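Press releases | Company news | Packaging and Paper

Marulanda moves its soap wrapping to paper made in Estum

Marulanda, the family maker of household soap, will change all its wrapping to uncoated paper starting in March. The paper will come from the Grarkwood mill in Estum, 86 miles from the Marulanda plant.

The agreement between the two companies is for 2 years and includes the full Iltum line, which is sold today in 325 stores. Until now these products were wrapped in plastic film bought from three different suppliers.

"We have looked for this paper during a long time," said Wálter Alvarado, general manager of Marulanda. "The first samples became soft in the storage room and we had to say no. The paper we have now keeps its form, and our customers can put it in the normal recycling."
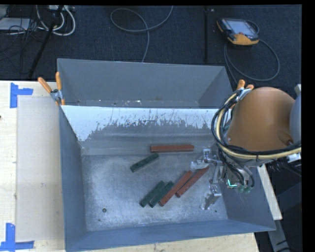 The price of the Iltum products will stay the same for the customers. Stores that still have stock in the old wrapping can continue to sell it, and they do not need to send it back.

Before the decision, Marulanda asked the opinion of its customers by mail. The company received 3,364 answers, and the most frequent request was to print the ingredients in bigger letters. The new wrapping has this change also.

Stores can ask for the new order forms from their usual sales contact.

Tags: household, paper, suppliers
Shares 2 | Comments 0
Contact: Marulanda Press Office | © Marulanda. All rights reserved. | Back to top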